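Contrôle poussettes et nacelles – prêt crèche Ferier
2025-02-21

Freins arrière : OK sur les 2. Pédale dure sur la Celtex, à graisser.
Harnais 5 points : boucle OK, sangle gauche effilochée -> changer avant prêt
Nacelle : clips verrouillés, matelas propre.
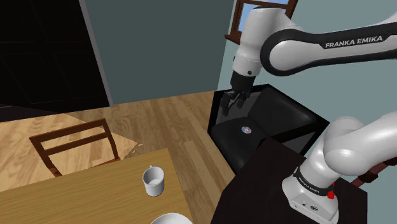
Roues avant : jeu sur la Tokgöz, resserer. Pas de prêt en attendant.
Panier : couture refaite en novembre, tient bien. Rien de lourd dedans svp
Capote : RAS
Habillage pluie : manque un bouton pression, commandé chez Esa.
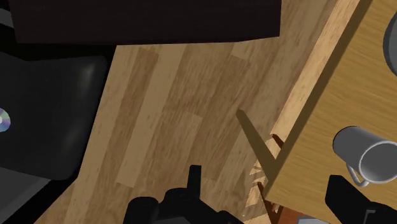 Sol en lames de bois, meuble foncé au fond.

Notice : absente sur la Tokgöz, a réimprimer.
Prochain passage : à caler.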